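세대 내부 안전 점검표 및 점검 의견
Amiver 임대주택 Sturwood동 257호 / 퇴거 후 재입주 전 점검

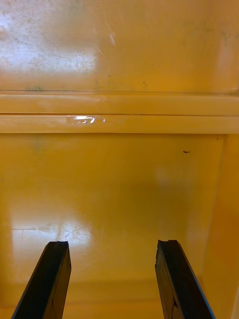 사진 1. 황색 계열 유광 내면

점검일: 2024년 5월 18일
점검자: Joonas Huttunen (설비), Rekha Arumugam (전기)
확인자: Annunziata Grasso
입회: Yamuna Rao (관리사무소)
판정 기준: 적합 / 조건부 적합 / 부적합 / 해당 없음
적용 양식: Cerkent 세대 점검 양식 2판

1. 전기 설비

1-1 세대 분전반 외관 및 고정 상태: 적합
1-2 누전차단기 시험 버튼 동작: 적합
의견: 버튼 조작 시 즉시 차단됨. 재투입 정상.
1-3 분기 회로 표시: 조건부 적합
의견: 주방 회로와 세탁실 회로의 표찰이 서로 바뀌어 있음. 실제 배선은 정상이며 표찰만 교체하면 됨. 현장에서 연필로 임시 표기함.
1-4 콘센트 접지 연속성: 적합
1-5 욕실 콘센트 방적 덮개: 부적합
의견: 덮개 스프링이 복원되지 않아 반쯤 열린 상태로 멈춤. 덮개 일체 교체 요망. 교체 전까지 해당 회로는 차단 상태로 유지한다.
1-6 조명기구 고정 및 등기구 내부 변색: 적합
1-7 현관 센서등: 적합
의견: 점등 지속 시간이 다소 짧으나 판정에 영향 없음.

2. 가스 설비

2-1 중간밸브 개폐: 적합
2-2 호스 제조일 및 균열 여부: 조건부 적합
의견: 균열은 확인되지 않음. 표면 인쇄가 마모되어 제조일 판독 불가. 사용 연한을 입증할 수 없으므로 6월 중 교체 대상으로 분류함.
2-3 접속부 누설 검사(비눗물): 적합
2-4 가스누설경보기 전원 및 경보음: 적합
2-5 보일러 배기통 이탈 및 처짐: 적합
의견: 벽체 관통부 실리콘 일부 들뜸. 배기통 자체의 움직임은 없음. 다음 정기 점검 시 재확인.

3. 급수 및 배수

3-1 계량기함 내부 누수: 적합
3-2 주방 싱크 하부 트랩: 조건부 적합
의견: 체결 너트가 손으로 돌아갈 정도로 풀려 있었음. 재체결 후 통수 시험에서 누수 없음. 패킹은 경화가 시작된 상태이므로 예비품 확보 권고.
3-3 욕실 바닥 배수구 유하 속도: 적합
3-4 세면대 팝업 작동: 적합
3-5 급탕 온도 안정성: 적합
의견: 초기 변동 이후 일정하게 유지됨.
3-6 양변기 고정 및 급수 밸브: 적합

4. 화재 및 피난

4-1 거실 연기감지기: 적합
4-2 주방 열감지기: 적합
4-3 소화기 압력 지시: 부적합
의견: 비치된 2대 중 1대의 지침이 녹색 범위 아래에 있음. 현관 쪽에 있던 것이며, 점검 직후 회수하고 관리사무소 예비품으로 대체함. 회수품에는 사용 금지 표찰을 부착하였다.
4-4 현관문 자동 닫힘: 조건부 적합
의견: 마지막 닫힘 구간에서 래치가 걸리지 않는 경우가 있음. 도어클로저 속도 조절 나사를 조정하였으나 간헐적으로 재현됨. Reddy 철물에 현장 확인 요청.
4-5 발코니 경량 칸막이 앞 적치물: 적합
4-6 완강기 지지대 및 로프: 해당 없음

5. 창호, 난간, 마감

5-1 발코니 난간 흔들림: 적합
5-2 침실 창 추락 방지 스토퍼: 부적합
의견: 작은방 창의 스토퍼 나사 탈락. 창이 전 폭으로 열림. 입주 전 필수 조치 항목이다.
5-3 방충망 고정 클립: 적합
5-4 욕실 타일 들뜸(타진): 조건부 적합
의견: 샤워기 아래쪽 벽면에서 공명음이 있음. 박락 우려는 낮음. 위치를 도면에 기입함.
5-5 문턱 및 바닥 단차: 적합
5-6 붙박이장 상부 경첩: 적합

조치 사항

재입주 전 완료: 1-5, 5-2
6월 중 완료: 1-3, 2-2, 4-4
경과 관찰: 2-5, 3-2, 5-4
현장 조치 완료: 4-3

부적합 항목의 재점검은 조치 완료 통보를 받은 뒤 실시한다. 재점검 시 해당 항목만 확인하며, 그 사이 세대 내 추가 공사가 있었던 경우에는 전 항목을 다시 점검한다. 열쇠는 관리사무소 보관함 16번에 반납하였다.

비고

이전 점검 기록의 2-3항은 검사 방법이 기재되어 있지 않아 비교 대상에서 제외함. 가스 호스 교체는 Geetha Annamalai가 일정 조율 중이며, 교체 후 제조일이 보이는 방향으로 설치할 것을 시공자에게 전달하였다. 작은방 창의 스토퍼는 기존 나사 구멍이 확대되어 있어 동일 규격 나사로는 고정되지 않는다. 구멍 위치를 옮기거나 보강판을 사용할 것.

확인자 의견(Annunziata Grasso): 5-2 조치 전 입주 불가에 동의함. 1-3 표찰은 인쇄물로 교체하고 연필 표기는 지울 것.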